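3.2 Collection of demonstrations

The demonstrations for the table-setting tasks were gathered with hand-held grippers, without a robot in the room. Each operator carries one gripper, on which a camera is mounted, and performs the task at a normal speed. We collected 1181 demonstrations in 15 homes, and 44 of them were removed later because the tracking of the camera was lost. The Konach set contains only tasks with dishes and trays; the tasks with cloth belong to the Jivier set and are described in Section 4.

Operators were asked to begin every demonstration with the fingers open and to keep both fingers in view. They received no instruction on the order of the objects. Tablecloths, runners and trays were left as they were in each home — we wanted the variation of surfaces to come from the homes and not from our own choice.
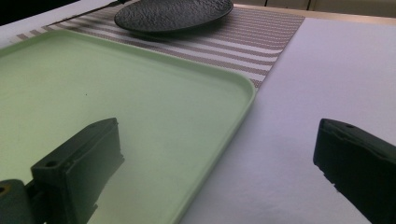
Figure 2. View from the gripper camera in a table-setting task, with the fingers open, a green tray, and a dark plate on a striped runner.

Neves objected, when an earlier version of this section was read in October, that free order makes the examples harder to learn from, and that a policy trained on them may hesitate between two objects which are equally near. We agree that this risk exists. For this reason we marked in each demonstration the moment at which the operator closes the fingers for the first time, and the Werance labelling tool stores this moment together with the name of the object.

Light was also not controlled. Glare on pale table tops is frequent in the recordings, and we did not correct it before training. Only the exposure of the camera was fixed at the start of each visit — a change during a demonstration would disturb the tracking.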